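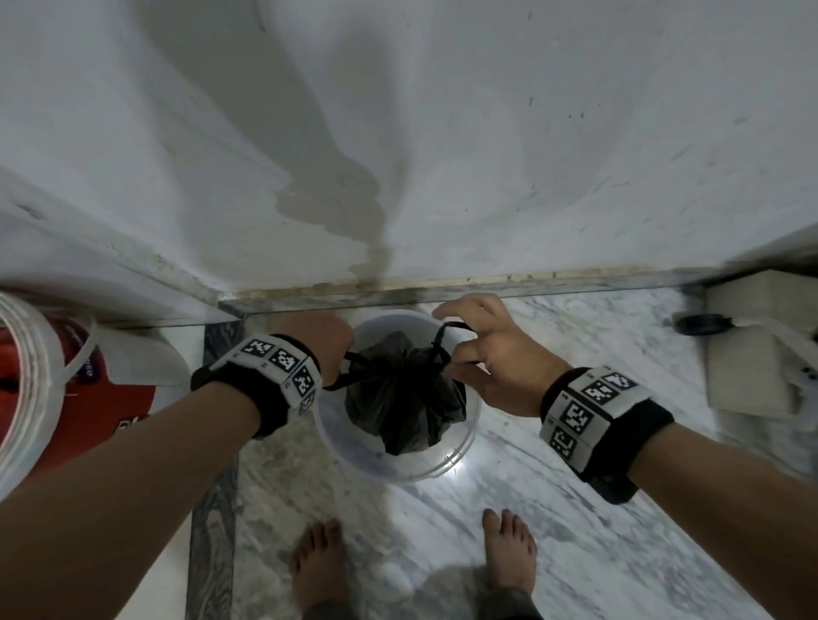

How many times does a person have to show a task before a robot can learn from it?

For tying a bin bag, Arben Golob's group at Distedeo asks for 1000 usable demonstrations. A simple pick-up needs far fewer.

Golob plans the household tasks, and his colleague Bujar Vukadinović checks the recordings. Both came to the work from remote control, where an operator drives the arms from a desk. "Remote control gives you joint angles with nothing to convert," Golob said. "With a drawstring it is slow. The operator can't feel the tie go tight, so he pulls too far or stops early."

The group now records bag tasks by hand, with printed square markers strapped round each wrist. Several tiles are used per wrist. "A forearm rolls when you pinch and pull," Vukadinović said. "With one tile you lose the pose halfway through the knot. With several, there is normally one facing the camera."

The markers give the wrist and nothing beyond it. Finger positions are estimated separately, and black ties against a black bag remain the hardest case. Of the first batch filmed at Celtham, Vukadinović rejected 207, most of them for fingers hidden in the folds.

Asked whether remote control would be dropped, Golob said it would stay for checking. His operators repeat 19 of the hand-shown tasks on the real arms each May. "If the arm can't reach it, I want to know before we train."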